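La ressourcerie Masero rouvre ses portes en février

Fermée depuis l'automne pour des travaux de toiture, la ressourcerie Masero accueillera de nouveau le public en février, dans ses locaux de la rue Chauvin. Les horaires changent : ouverture à 10 heures, fermeture à 18 heures, sans interruption à midi.

Le chantier a porté sur la couverture du bâtiment principal et sur l'isolation de la réserve. Les infiltrations avaient contraint l'association à évacuer une partie des stocks dès le mois d'octobre. La surface de vente atteint désormais 726 mètres carrés, l'ancien bureau ayant été réuni au rayon vaisselle.

« Nous avons perdu des livres et deux canapés, le reste a pu être déplacé à temps », indique Shaimaa Ezzat, directrice de la structure. Pendant la fermeture, les dépôts étaient suspendus et les habitants renvoyés vers la déchetterie.

Le textile de maison, jusqu'ici vendu en vrac à l'entrée, aura son propre rayon : rideaux, couvertures, coussins, linge de lit. Les prix commenceront à 1 euro. Les pièces tachées ou décousues ne seront plus refusées au dépôt, à condition d'être propres. Elles iront à l'atelier couture. 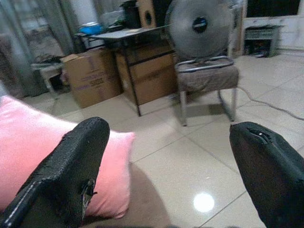 Un atelier couture deux fois par mois

L'atelier sera animé par Maribeth Manalastas, tapissière de métier. Les participants pourront apporter un article à réparer ou travailler sur une pièce du magasin. Les machines, le fil et les chutes de tissu sont fournis. La séance est gratuite pour les adhérents et coûte 4 euros pour les autres. Les inscriptions se prennent à l'accueil, dans la limite de huit places.

Côté volumes, la ressourcerie avait enregistré 3009 dépôts sur sa dernière année complète. Elle n'a pas fixé d'objectif pour celle-ci. Alfredo Belmonte, responsable de la collecte, prévoit toutefois une affluence importante les premières semaines et demande aux particuliers de téléphoner avant d'apporter des meubles. L'enlèvement à domicile reprendra en mars, sur rendez-vous et uniquement dans la commune.

Les matelas, les pneus et les pots de peinture restent refusés.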